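**Mottled slab, seal it or leave it?**

**gritty_pete**
ok so finally got the junk out of the shop and swept. Slab is worse than I remembered. Blotchy all over, grayish patches, little hairlines. Metal building, no heat except a torpedo heater when I can stand it. 700 sq ft give or take a corner. Wife wants it "one color". I want it to stop making dust on everything I own. Sealer? Stain? Epoxy? Budget is not huge.

**LowerForty**
How old is the slab? And do the hairlines catch a fingernail? If not, ignore them, every slab has them.

**gritty_pete**
No idea on age, came with the place. Nail doesnt catch on any I tried.

**slabrat28**
Do the plastic test first. Tape down a square of poly, all four edges, leave it a couple days, look for damp under it. If it's wet under there epoxy will peel off in sheets. Ask me how I know. 224 bucks in kits, scraped the lot up the next February.

**mcoyle_shop**
Epoxy isnt the problem, prep is. Grind it, vacuum, vacuum again. Mine is 10 years old and I drag steel across it.

**slabrat28**
Yours is also in a heated garage with a vapor barrier under it. Different animal.

**mcoyle_shop**
fair. Still say grind.

**Tansy**
Can we see it?? "blotchy" could be anything. Oil is one thing, mineral stains are another, old curing marks are another.

**gritty_pete**
Best one I've got. Tan with the gray/bluish clouding, some faint streaks too. Ribbed wall is up in the corner. 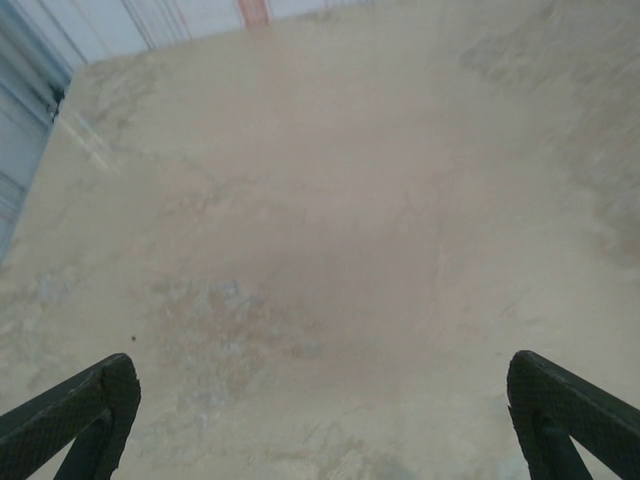 *Photo: Arnaldo Cunha, Moldale*

Arnaldo is my neighbor btw, his name goes on it, he asked.

**Tansy**
Oh thats not bad at all! Looks like regular mottling to me. I kinda like it. People pay for acid stain to get that look.

**LowerForty**
Agree w Tansy. Faint crack line going diagonal on the left up toward the wall, is that one of the ones you checked?

**gritty_pete**
yep thats one. Nothing to it.

**slabrat28**
The grayer stained area over on the right would bug me more than the crack. Looks rougher too. Drip some water there. Beads up = something's on it, old sealer or oil. Soaks in dark = bare concrete and you're good to go with a densifier.

**mcoyle_shop**
You can't tell any of that from one picture

**slabrat28**
Which is why I said drip water on it.

**Tansy**
lol

**hank_o**
I used the Osora densifier on mine, pump sprayer and a push broom, done before lunch. Dust is way down. Did NOT change the color, so your wife will not be thrilled. Brother in law used Brisetti tinted stuff and it came out darker over the patches, so blotchy AND brown. Just saying.

**gritty_pete**
That's what I'm scared of. So tint makes it worse?

**LowerForty**
Penetrating tint, yeah it can. Soaks in uneven wherever the slab is uneven. If she wants one color for real it's a film coating or paint, and then you're back to mcoyle and his grinder.

**mcoyle_shop**
told you

**hank_o**
Or a rug

**gritty_pete**
Ok did the water thing at 6 this morning. Tan part soaked right in. Gray side soaked too but slower, took a minute or so. No beads anywhere. Poly is taped down in 2 spots, will look at it in a couple days.

**slabrat28**
Slower is ok. Could just be troweled tighter over there. Degrease that side anyway, rinse good, let it dry longer than you think you need to.

**Tansy**
Clear densifer, leave the color, tell her it's "natural variation". Bhuiyan rents the floor scrubbers by the half day if youre anywhere near one.

**mcoyle_shop**
Or do it once and do it right. But its your floor

**gritty_pete**
Leaning densifier. She came out and looked and said "hm". Will post when the poly comes up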